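Handby cell — gripper service gallery, March

Quick page for whoever takes over the cell next. Mostly notes on the gripper, wrist camera and the printed holders, because those are the bits that need looking after. Will add more pictures when I get round to it.

The cell picks processors and small boards out of printed holders and puts them back. Last full service was at 3,397 cycles on the counter, the one before that at 1,937. Supposed to be every 2,000 but I do it sooner if the fingers start to feel sloppy. Takes most of a morning first time, an hour once you know where everything is.

Before anything — park the arm, drop the air, key out. The Gallagher lock on the side door sticks, lift the handle a bit while you turn it.

Order of work, short version:

Fingers first. Wipe both with a dry cloth, no solvent, it makes the black finish go chalky. Check the tip of the slim one under the lamp. If it has a nick bigger than a pencil point, swap it. Spares are in the Kandberg drawer, second one down, bagged in pairs. Use both from the bag.

Then the screws. All hex socket, all on the same small key. Snug, then a quarter turn, then stop. Last autumn one got stripped and we lost two days drilling it out. 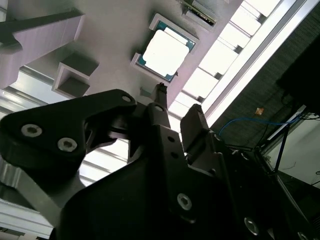
View from the wrist camera, fingers in front, the processor in its light holder beyond. The silver screws in the link and the mounting plate are the ones to go over with the key. Small grey fragment on the surface just below the holder, near the tip of the slim finger — pick up anything like that before you run.

How often does the wrist camera need recalibrating?

After every finger swap, and otherwise around every 300 cycles. It takes ten minutes with the target card, so do it if you are in any doubt at all. The Vakico software will ask for the old offsets before it lets you start, they are written inside the cabinet door.

Camera upkeep. Lens gets a puff of air and a soft brush, never a sleeve. Check the bracket by hand, there should be zero wobble. If the picture drifts during a run it's nearly always the bracket and not the software, so check that before you go deleting settings.

Holders. They are printed and they do wear. Pockets go loose at the corners first and then the chip sits crooked and the pick comes out skewed. Try a dead chip in each pocket, if it rattles bin the holder and print another. Files are in the Handby folder, use the newest one. Old version has a tighter pocket that grabs the chip on the way out.

Cables. Follow each one from the wrist back to the cabinet with your fingers and feel for flat spots. Anything pinched gets replaced, no tape. Leave slack at the last joint, enough for a full turn both ways. I had it too short once and it pulled the plug out halfway thru a run.

Frame bolts. Once a season is plenty. Go corner to corner, same as a car wheel. If you move the frame even a little you have to teach all the pick points again, so dont lean on it.

Restarting — slow speed for the first ten picks, hand on the stop button, then half speed, then normal. Listen to it. A tick when the fingers close means one is sitting proud on its seat, take it off, clean the seat, put it back.

Parts to reorder: finger pairs (one bag left), small hex screws, a new brush for the lens. Kandberg are slow, allow three weeks. Write the counter reading on the sheet when you finish, plus which finger bag you opened.

Next up on this page: cabinet fan and filters.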